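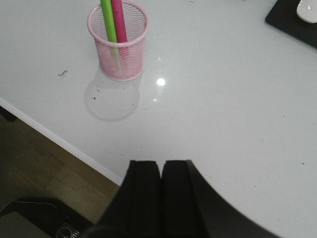 Re: wrist view and the pen cup task

On Sunday the Buvusow group wrote:

> We have 700 teleop demos of taking pens out of a cup and the policy
> still hovers over the cup like it forgot why it came. Our operators
> drive from the room camera because they say the wrist view is useless.
> Is anyone training on wrist only? And does the table matter? Ours is
> shiny and we are being told to cover it.
>
> Also, is 2,000 demos the magic number? Somebody at Firetton said so.

Taking these out of order, as is traditional on this list.

The operators are the problem, and I say that as one of the operators. If you drive from the room camera, you are using information the policy never gets. You see the whole pen, you line up beautifully, and the recording shows a gripper making a series of brilliant guesses. Make them drive from the wrist feed. They will complain for a day and then their demos will get slower and much more useful.

The view does have its limits. On our pen cup setup the tops of the pens are already out of view while the gripper is still well short of the cup, and the tops are the part you want to grab. So we start each demo with a deliberate pull back and tilt until both pens show from end to end, pause a beat, then go in. It feels silly on the leader arm. Do it anyway, and do it the same way every time. Hovering, in our experience, was the policy faithfully copying seven different people's ideas of when to look.

On the table: ours is glossy white, with the ceiling light sitting in it as a big round glare spot and a small glint next to it. We left it alone. What did hurt was recording every session with the cup in the same place relative to that spot. Move the cup and the policy went looking for it by the light, or so it seemed from the way it wandered. Now we shift the cup between demos and leave the crumbs where they fall. A mesh cup is worth trying too - you can see the lower part of each pen through the side, which helps the human at least.

As for 2,000, the Heitmann people got by with roughly 1,000 and I have seen worse results from more. I would throw out the ones driven from the room camera first and see what is left of your 700. It may be a short afternoon.

We can share our operator sheet if you want it. It is one page and most of it is about not talking to the person driving.

- Bostinholm teleop desk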